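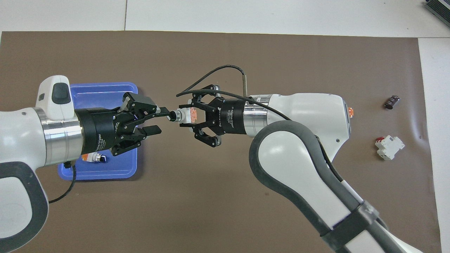
Handing over the little white-and-orange connector.

So the second printing of Fondik is done, or at least the rulebook is, and I promised a bunch of you an update before the end of the month. It is July 31, 2018, so technically I made it!

For anyone new around here, Fondik is my card game about running a ferry line between made-up islands. You play with a deck of 193 cards (yes, an odd number, and yes, the printer asked me about it twice). Everybody starts with one boat and too many passengers, and you spend the game trying to get people where they want to go before the tide card comes up and wrecks your schedule. Two to five players, best with three in my opinion.

The big change is the tide. In the first printing you shuffled it into the bottom half of the deck and hoped. Sometimes it showed up right away and the round was over before the last player had done anything fun, and I got more mail about that than about everything else put together. Now you set aside 10 cards, mix the tide into those, and put them under the rest. You still don't know exactly when it's coming, but you get to move your boats first. I fought this change for months, by the way. I liked the chaos. My play group liked it a lot less.

The harbor cards got new text too. The old Sikport card said "dock here to refuse a passenger," and people read that about four different ways. It now says you may discard one passenger from your hand when you arrive, once per turn, and you don't score them. Koyama is the same as before except that the cost is printed in the corner where you can see it when you fan your hand out. Small thing, but I've been wanting to fix it since the week the first box went out.

I took the new rules to game night and we played it three times in a row. Ye-rin Cheon won the first one by hoarding boats, which I thought was impossible. Then Gun-woo Geum copied her and came in dead last, so I'm choosing to believe the balance is fine. The third game ran long - the snacks were gone and two people were arguing over whether a full ferry can swap passengers with another full ferry. It can. It's on page 6 now, in bold. 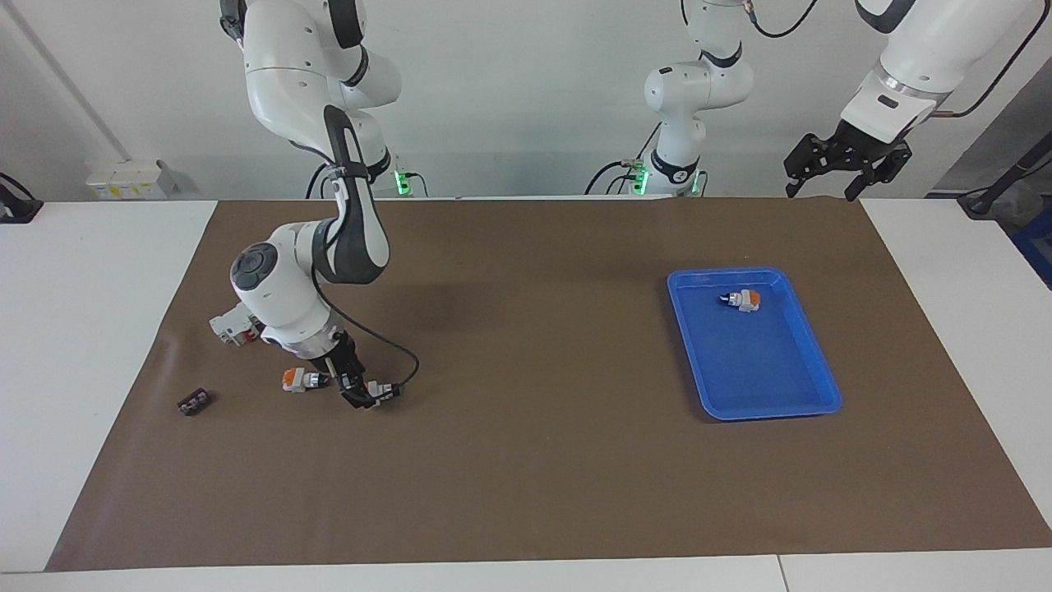 Senad Vidmar wrote in to say the swap rule is the best part of the game and I should quit apologizing for it, but that the tide still comes too early with five people at the table. He'd like to see a bigger stack at the bottom for large groups, maybe double.

I tried it his way on Sunday and I think he's onto something. With five players the regular stack gives you barely two turns each, and doubling it gives everyone a chance to react. I don't want two setups in the main rules though, so it's going in the variants section on the back page. If you play with a crowd, try it and tell me how it went.

As for when you can buy it, I'm printing some 200 copies this time, and the price stays where it was. If you own the first printing you don't need a whole new box. I'll have a pack of replacement cards with the new harbors and the tide, and the rulebook will be a free download. Preorders open once I have the proof in my hands and have checked every single card, after what happened with the upside-down lighthouse.

And then there's Wostusa, the expansion, which I keep getting asked about. It has storms and a night ferry and a score track I've thrown out and redone more times than I'd like to say. I was hoping for December. I'm still hoping for December, but please don't plan any gifts around it.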